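September, notebook 8, continued from the page with the glue on it

Picking up the paper conservation trials. The question is still why the wheat starch paste goes lumpy on us every other batch, and whether the foxing on the Ortuño sketches will tolerate any water at all. Progress on the first, dithering on the second.

**Paste**

Batch 7 was a disgrace. Same flour, same pan, same person stirring (me), and it came out like something you'd serve to a relative you didn't like. Strained it twice through the horsehair sieve and still got grit. Begoñe's theory is that I start the heat too early. My theory is that the pan is cursed. We agreed to test hers first, as it needs less equipment.

So, batch 8:

- starch soaked in cold deionized water overnight, covered, not touched
- poured off the top water in the morning, replaced with fresh
- heat on low, stirring from the start, wooden spoon, no phone
- went translucent and then thick, kept going well past the point where I wanted to stop
- cooled under a layer of water, sieved once

Smooth. Annoyingly smooth. Begoñe looked in the bowl and said nothing for a long time, the way she does. I have written "SOAK OVERNIGHT" on the lid of the starch tub in marker and will deny that it was ever in doubt.

Thinned a little to the consistency of skim milk for the hinges and kept the rest thick for tear repair. It goes sour in the fridge faster than the books say. Sniff before use. If in doubt sniff again, then throw it out.

**Foxing**

The Ortuño sketches are graphite on machine-made wove, no watermark that I can find, brown spots mostly along the lower margins where somebody let them stand on a damp shelf. Inventory sheets 1 to 149 came over from Kedinine in one flat box, interleaved with newsprint. Newsprint! The interleaving has done more harm than the damp did. There are ghost headlines on the backs of several. Sheet 31 has most of a crossword.

Spot tests on the back of a sheet already marked as a duplicate:

1. Deionized water, tiny drop, blotter. Faint tideline. Not thrilled.
2. Water and ethanol, half and half. No tideline, no improvement to the spot either.
3. Calcium-enriched water, dabbed. Slight lift of yellow into the blotter, spot itself unmoved and apparently quite comfortable.
4. Dry vinyl eraser crumbs, rolled with a fingertip. Best result of the four for general grime, no effect on foxing, and it costs nothing.

Ada wants to try an overall float wash on one sheet. I would rather not until we know how the graphite sits. She pointed out that graphite doesn't care about water. I pointed out that two of these have a wash over the graphite that might be ink, might be tea, and might be whatever Ortuño was drinking. We put those two in a separate folder labeled "ask first."

Leaving the foxing alone is still on the table as an option. The spots are part of the margins at this point. I know how that sounds coming from someone who is paid to do something about them.

**Humidity**

The Bastaten logger in the flat file drawer says steady. The old dial hygrometer on the wall says the room is a rain forest. One of them is lying and only one of them was expensive, so naturally I trust neither. Put both in a bag with a saturated salt solution to check. Results tomorrow, if the bag holds. Last time it did not, and we salted a drawer.

Later, 4:40 p.m.: bag has held so far. Dial has come down a bit, sulking.

**Mounts and frames**

Nusell sent the sample mat board at last. It's supposed to be cotton. Pen test says cotton. The color is a different matter: I asked for "warm white" and got something closer to a hospital. Against the old paper it makes every sheet look jaundiced. Asked them for the next one down the chart. They'd like the order number, 1567, quoted on every message, including, it seems, the ones where I'm only saying thank you.

Notes for whoever cuts the next set:

- Window 3 mm larger than the sheet on all sides where we float, 3 mm smaller where we overlap. I have now confused these twice.
- Japanese tissue hinges at the top only. Feather the edge by tearing against a wet line. Scissors leave a ridge that shows in raking light.
- Change the blade after every fourth mat. Begoñe says every third. Begoñe's corners are better than mine.
- Small formats look lost with wide borders and mean with narrow ones. I don't have an answer. Weight the bottom slightly and move on.

On glazing: acrylic for anything that travels, glass for anything that stays. Charcoal and pastel get glass regardless on account of static, but these are graphite and fairly well behaved. The small frames look better with the dark molding than I was prepared to admit in the meeting, so I am admitting it in here, where Ada will only find it if she reads all the way to the end.

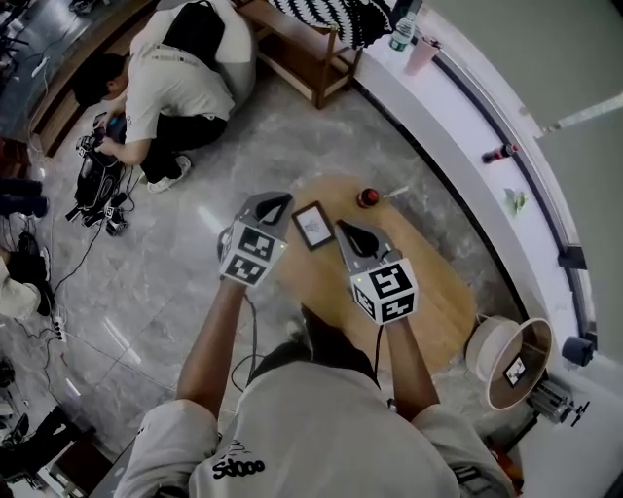 *Small format, dark border, faint gray sketch on a white center. On the round table.*

The faint ones are the trouble. Anything with a strong line survives a dark border happily, but the pale sketches retreat. Might try a mid-gray on two of them and hang them side by side for a week before anybody gets attached. Lighting will matter more than either. I said that in the meeting too, and it was minuted as "frames: discuss."

**To do**

- read the hygrometers, pick a liar
- second tear repair on sheet 12, thick paste, tissue grain running with the tear this time
- replace ALL the newsprint with buffered tissue, starting with the crossword
- ask Kedinine if there is a second box (please no)
- the two washes: microscope before anyone, meaning Ada, gets near a tray
- more blotter. We are down to the offcuts and I caught myself saving a used one
- soak starch tonight

Soaked the starch at 6:15. Lid on.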